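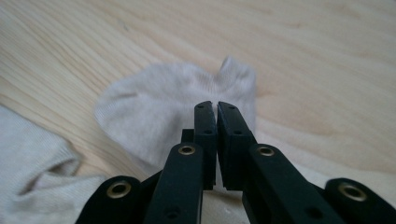 Frøydis says fold them, never ball them. The elastic goes, apparently, and then you've got a sock that slides down into your boot halfway to the bus. She wrote me a whole paragraph on it after the last post. Fine. Trying it.

So, sock day. Quick one, dinner's on.

Dumped the basket out again and started pairing. The whites are the problem. I thought I owned white socks. I own white, greyish white, oatmeal, and whatever color the Homlow ones turned after I washed them with the towels. Under the kitchen light they all look the same, then you get them on a table by the window and no, not a pair, not even close. Ribbing's different too once you look.

Rules for now:

- ankle socks in the left side of the drawer, long ones right
- a single gets 2 washes to find its partner, then it's a dust rag
- no more buying "nearly the same" white ones. Same kind or nothing

Folding takes longer than balling, up to 15 minutes for a full load, and I got bored and put the radio on. But the drawer shuts now. It hasnt shut properly since March.

Still have 5 singles on top of the dryer. One is definately not mine, too small. My sister's maybe? Will ask.

Next up is the towel shelf, if I can face it. Ok, pasta's boiling over, bye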